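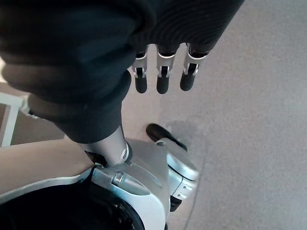
Ribbed knit cover keeps riding up at the cuff

Sipho Matlala
1 February 2018
I sew covers from charcoal-black ribbed knit. The end tapers to a cuff that should sit just above a bare metal shaft. After some 200 cycles the cuff creeps and the slack collects in soft rolls. The tube is cut straight and the taper is sewn in afterward. Is this a pattern fault or the wrong fabric?

Nives Ferraro
Pattern. Cut the taper into the panel and run the ribs lengthwise. Take the extra width out before the cuff. Leave the length alone, or it will pull at full bend. Stitch a 2 cm band of flat elastic inside the hem and test it again at 800 cycles.

Dagmar Kubíček
Mine did the same in December. Silicone-backed elastic fixed it. Wipe the metal first.

Pádraig Hennessy
Try a smaller size?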